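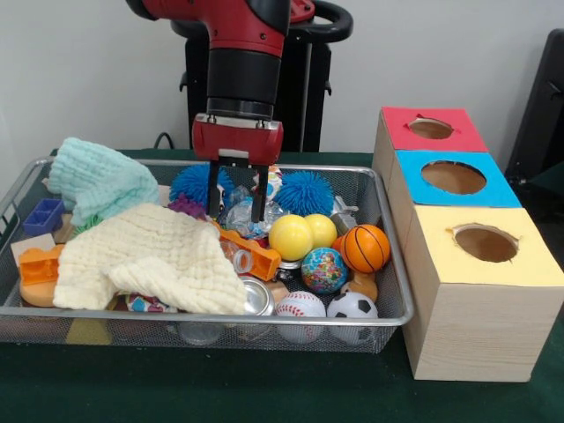
Unit 6: Sampling from Mixed Populations
Course notes, Introductory Statistics
Instructor: Renata Medina. Lab sections: Valentin Stöckli

6.1 Population, frame, sample

The population is the full set of units about which a statement is to be made. The sampling frame is the list, or the physical arrangement, from which units can be drawn. The sample is the set of units drawn. Errors that come from a mismatch between population and frame are called coverage errors, and increasing the sample size does not reduce them.

Running case. The Quezada store holds 3,515 units of mixed stock received from the Skondside warehouse. The manager, Fidel Ulloa, wants an estimate of the share of units with damaged packaging. Of the stock, 416 units sit in a locked room and do not appear on the shelf list. A sample drawn from the shelf list describes the remaining 3,099 units only. Any statement about the locked room is an assumption and has to be labeled as one in the report.

6.2 Simple random sampling

Each possible sample of size n has the same probability of selection. For a sample of n units without replacement from a frame of N units, the estimated proportion is

p = x / n

where x is the number of sampled units with the property. The estimated standard error is

SE(p) = sqrt[ (1 – n/N) × p(1 – p) / (n – 1) ]

The term (1 – n/N) is the finite population correction. With n = 30 and N = 3,099 it equals 0.990 and may be dropped. Students who drop it in the homework should say so.

6.3 Grab samples

A grab sample is taken from whatever part of a container is easiest to reach. Selection probabilities are unknown, and in most containers they are unequal. Three mechanisms matter here:

Size. Large items present more surface and are picked more often.
Depth. Items near the top are picked more often than items at the bottom.
Segregation. When a mixed load is shaken, small items tend to move down – the container sorts itself in transit.

Stirring reduces the depth effect and leaves the size effect in place. Numbering the units and drawing numbers removes both.

6.4 Stratification

If the population splits into groups that differ in the property of interest, draw separately within each group. The estimate for the whole is the weighted sum

p = W1 p1 + W2 p2 + ...

where Wh is the share of the frame in stratum h. Under proportional allocation the stratum sample sizes follow the weights. Round to whole units, with a minimum of 2 per stratum; with only one unit the variance within the stratum cannot be estimated.

6.5 Exercises

1. In the Quezada case, a simple random sample of 30 units contains 6 damaged ones. Compute p and SE(p), with and without the correction.

2. Vicente Figueroa proposes taking the 30 units from the top layer of each bin. State which of the mechanisms in 6.3 apply and the likely direction of each bias.

Written answers are due Thursday at the start of lab. Reading for Unit 7: Bustos, chapter on cluster designs, first half.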